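3.2 Loose-fill materials in sensory play areas

The second part of the survey covered sand and pebble areas at the Neditz and Stadberg playgrounds. Both sites were built to the same layout plan, with a raised play table at one end of the fenced zone and a ground-level pit at the other. The Stadberg table has knee clearance on all sides, so a child in a wheelchair can reach the center of the tray. The Neditz table is closed on one side by a retaining wall, and access there is limited to the front and left edges.

Observations were made in June in sessions of equal length. In total, 1,189 visits to the sensory zones were logged, of which 166 involved a child using a mobility aid. A visit was logged when a child touched the fill material or a tool; passing through the zone did not count. Siblings who arrived together were logged separately. Children with mobility aids used the raised table in 87 visits and the pit, or a path beside it, in the remainder.

Fill type was changed once at each site. Coarse sand was replaced with rounded pebbles at Stadberg, and the reverse was done at Neditz. Pebbles spread onto the rubber surfacing more often than sand and had to be swept back between sessions — a task that was not included in the maintenance estimates supplied by De Haan.

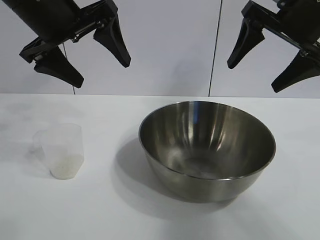 Figure 3. Measuring cup and mixing bowl.

Tool choice was recorded separately from fill type. Scoops with a short, thick handle were picked up more often than buckets at both sites. Containers were grouped as clear or opaque. A translucent cup, such as the one at left in Figure 3, lets the level of the grains inside be read from the side, while a steel bowl has to be viewed from above. This difference matters at a raised table, where a seated child's eye level may be close to the rim. The Bondton site had no raised table and was left out of this comparison.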